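## 4. Recording Episodes: Rack and Tray

This section covers the recording of demonstration episodes for the rack-and-tray task on the Danladi two-arm bench. It assumes that the arms have been homed (Section 2) and that the cameras have been matched to their channels (Section 3). An operator who has not completed the jog exercises in Section 2 must not record episodes alone.

A full set for this task is 500 kept episodes. Rejected episodes do not count toward the total and are stored separately.

### 4.1 Task definition

The operator moves one small object per episode between two open containers: a black rack with parallel rods, on the left, and a shallow cardboard tray, on the right. Either container may be the start container. An episode is complete when the object rests in the other container, the gripper is fully open, and both arms are back in the ready pose.

Accepted objects are tape rolls and light rings from the object bin. A roll may lie flat or stand on its rim. Do not use rolls with a loose tail.

### 4.2 Before the first episode

1. Switch on the controller and wait for the arms to report READY on the Fondis status page.
2. Open the Fondis recorder and select the task `rack_tray`. Check that the version shown matches the version on the bench card.
3. Enter your operator initials. Do not record under another person's initials, even for a test.
4. Place the rack against the left stop marks and the tray directly to its right. The tray wall should touch the side of the rack or sit very close to it. A wide gap lets rings drop through to the table.
5. Check both containers. Remove anything left from the previous session.
6. Press **Preview** and look at every camera channel in turn. The chest channel must show both containers. A wrist channel needs to show the rods of the rack when its gripper is held over the rack.
7. Jog each gripper fully open and fully closed once. Listen for clicking at the end of travel. If there is clicking, stop and go to Section 7.4.
8. Record one dummy episode with no object and discard it. This fills the recorder buffer and clears the stale first image left over from the preview.

> **CAUTION:** Keep hands out of the area between the two arms while the status page shows LIVE. The arms follow the leader handles at all times in this state, including when the recorder is stopped.

> **NOTE:** Items along the back of the table belong to the background of this task. Leave them where they are during a session. If one is knocked over, finish or reject the current episode before touching it, and write the episode number in the session log.

### 4.3 Camera views

Each episode is stored with chest and wrist video. Figures 4-1 through 4-4 show both kinds of view. Compare them with your own preview before continuing. Your objects and arm positions will differ.

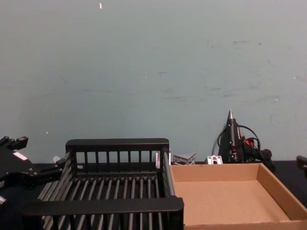
Figure 4-1. Chest view. Rack and tray empty.
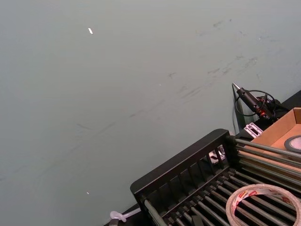 Figure 4-2. Wrist view. Clear tape roll on the rods of the rack, second roll in the box.

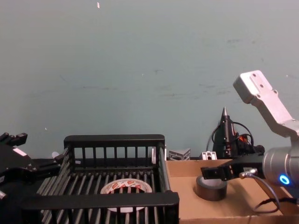
Figure 4-3. Chest view. One roll in the rack, black roll standing in the tray under the right gripper.
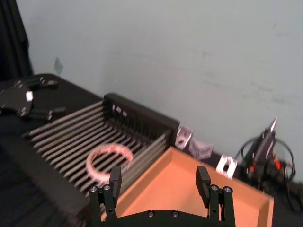

Figure 4-4. Wrist view. Ring on the rack, gripper open over the gap between rack and tray.

*Figures 4-1 to 4-4: Cinzia Marras, Pernex bench group, Pisbridge. May be copied with this manual.*

The angle of a wrist view changes with the arm. A tilted table edge in a wrist channel is normal and needs no correction. A tilted table edge in the chest channel means that the chest mount has slipped; see Section 3.5.

Some blur in a wrist channel is expected while the arm is moving. Blur that remains when the arm has been still for a moment indicates a dirty lens or a lost focus setting. Wipe the lens with the dry cloth. If the blur is still there, reload the camera profile from the Fondis **Channels** tab.

Wrist views with two objects present, as in Figure 4-2, are allowed only in the extended variant of the task (Section 4.6). The same applies to Figure 4-3.

### 4.4 Recording one episode

1. Place the object by hand in the start container while the status page shows HOLD. Vary the position from episode to episode. Do not use the same spot twice in a row.
2. Step back and take the leader handles. Bring both arms to the ready pose.
3. Press the left pedal. The status changes to LIVE and the recorder starts after one tone.
4. Move the chosen gripper over the object. Open the fingers before descending.
5. Descend until the finger pads are level with the widest part of the object. Over the rack, stop before the fingers reach the rods.
6. Close the fingers until the object is held. The force bar should stay in the green band. Squeezing harder deforms the rings and marks the paper cores.
7. Lift straight up until the object is clear of the top of the rack or tray wall.
8. Carry the object across to the other container in one steady motion.
9. Lower the object, open the fingers fully, and rise straight up. Do not drag the object to adjust it.
10. Return both arms to the ready pose and press the left pedal again. The recorder stops after two tones.
11. Mark the episode **Keep** or **Reject**. If you are unsure, choose **Reject** and type a short reason.

The unused arm stays in the ready pose for the whole episode. It may appear at the side of the chest view. It must not hang over either container.

> **CAUTION:** A finger caught between two rods can bend the finger link. If a finger catches, press the right pedal to enter HOLD, then open the gripper from the status page. Do not pull the arm free with the leader handle.

An episode longer than 4000 time steps is closed by the recorder and marked as rejected. This limit is fixed in the task file. Operators who reach it often should practice step 5, where most of the time is lost.

### 4.5 When to reject

Reject the episode in any of these cases:

- The object was dropped outside both containers.
- The object was grasped, released, and grasped again in the start container. (Retries are collected under a separate task name. See Section 5.)
- A hand or sleeve is visible in any channel after the first tone.
- A container moved enough to open a gap between the rack and the tray.
- A cable crossed in front of a wrist lens and stayed there.
- The recorder reported dropped images on any channel, however few.

A slow episode is not a reason to reject. Neither is a crooked final position, provided that the object is fully inside the container. A roll that tips over after release is kept if both fingers were already clear of it.

Do not delete rejected episodes from the disk. Zsolt Kovács uses them to check the automatic filter, and a missing file breaks the index for the whole session.

### 4.6 Extended variant

The extended variant is recorded under `rack_tray_ext`. More than one object may be in view, and both containers may hold an object at the start. The target is named by a prompt that the recorder shows before the first tone.

1. Set out the objects listed on the prompt card.
2. Read the prompt aloud. The operator and the logger must agree on which object is meant.
3. Record as in Section 4.4, moving only the named object.
4. If another object is touched and shifts, finish the motion and mark the episode **Keep** with the tag `contact`.
5. Change the arrangement after every 4 episodes.

Use the arm closer to the target. For a roll in the tray this is normally the right arm. If both arms can reach the target equally well, alternate between them.

### 4.7 Ending the session

1. Return both arms to the ready pose and press the right pedal. Confirm that the status page shows HOLD.
2. Remove the objects from the containers and put them back in the bin.
3. Press **Close session**. Wait for the checksum pass to finish before switching off the controller. The progress bar can stand still at 9 percent while the index is rebuilt. Leave it.
4. Copy the counts for kept and rejected episodes into the session log.
5. Switch off the controller, then the cameras. The reverse order can leave the channel list empty at the next start.

Sessions closed before noon are reviewed the same day. Sessions closed later are reviewed on the next working day, and Friday sessions on Monday.

### 4.8 Common faults

| Sign | Likely cause | Action |
|---|---|---|
| No tone after left pedal | Pedal plug loose | Reseat plug, repeat dummy episode |
| Chest channel frozen | Preview still open in a second window | Close all previews, restart recorder |
| Gripper opens only part way | Cable caught under the gripper | Enter HOLD, free the cable, home the gripper |
| Wrist channels swapped | Cameras switched on in the wrong order | Repeat Section 3.2 |
| Force bar stays at zero | Force sensor not cleared | Press **Clear** with the gripper open and empty |

Report bench faults to Elaine Pacheco and recorder faults to Tarcísio Dantas. Include the session number and, where there is one, the episode number. Changes to the task file are made by Everaldo Guerra only; local copies are overwritten at each start.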